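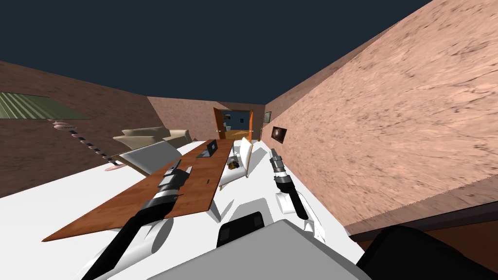 kamonchanok_o: I'd leave the arms alone and fix the base pose first. In our club we lost most of May tuning grippers when the robot was spawning at the wrong angle the whole time.

daranee_c: Thanks. For anyone just joining, it's the living room task for our uni sim project. Goal is to get a gripper to the laptop at the far end of the long table without hitting the chairs. The room comes from the Jaidee set, planner is Prelell. The whole room comes out tilted in the head view. We've done 200 runs and the left arm keeps stopping over the table well short of the laptop.

Derek Entwistle: Disagree with the first reply. Tilt in the view doesn't mean the base is tilted. Print the base orientation and the camera orientation separately and compare them. If the base reads level, you've got a head joint offset and the planner doesn't care about it.

kamonchanok_o: It cares if the policy is trained on those pictures, Derek.

Derek Entwistle: She said planner. No mention of a policy.

daranee_c: Bit of both, sorry. The planner makes the demos and then we train on them. Base roll reads 14 degrees, so it's the base.

araba.ackah: Check your spawn height as well. If the robot starts a bit inside the floor the physics kicks it sideways on the first step. Raise it, let it settle for 500 steps, then start the planner.

Derek Entwistle: Fair enough, base it is. I'd still log the head joints.

oranuch: Does the 2000 step limit include settling time? Ours did last semester and it chopped the end off the longer reaches.

daranee_c: It does, good catch. I'll move the counter so it starts after settling and rerun tonight. Might change the colour of the table too, the left arm gets its depth wrong there.

araba.ackah: One change at a time or you won't know which one fixed it.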